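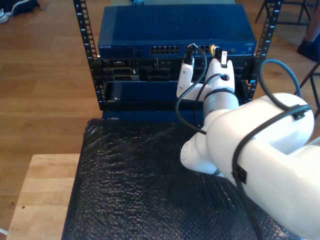
Fivico is looking for people to take part in a study of how robots learn to plug in network cables. We are comparing two ways of teaching the task: guiding the arm by hand, and driving it remotely with a controller. The test rig is a small open rack with a blue network switch at the top, and the arm has to bring connectors up to the ports on its front. Cables get in the way of each other, and the two methods seem to cope with this differently. Our pilot in March gave better results for hand guiding, but with too few people to be sure.

**What you would do**

You would come to our Dimbridge workshop for one session of 180 minutes, with breaks. After a short practice you teach the arm the same set of cable moves by both methods, in an order we give you on the day. You then fill in a questionnaire on effort and comfort. We record the arm's movements and your answers — no video of your face is kept.

**Who can take part**

- Adults aged 18 or over
- Able to stand for short periods and use both hands
- No experience with robots needed
- Not involved in the March pilot

We would also like to hear from people who install or repair network equipment for a living, as they are under-represented so far. We hope to sign up some 101 participants in all.

**Payment and travel**

You will be paid for your time by voucher at the end of the session. Local bus fares are refunded if you bring the ticket. You may stop at any point and still receive the full voucher.

**How to apply**

Write to Faustino Alvarado at the Huerta desk, Fivico, Dimbridge, with "Vatura study" as the subject. Please give two possible dates and say whether you have worked with network cabling before.

Posted 16 November 2022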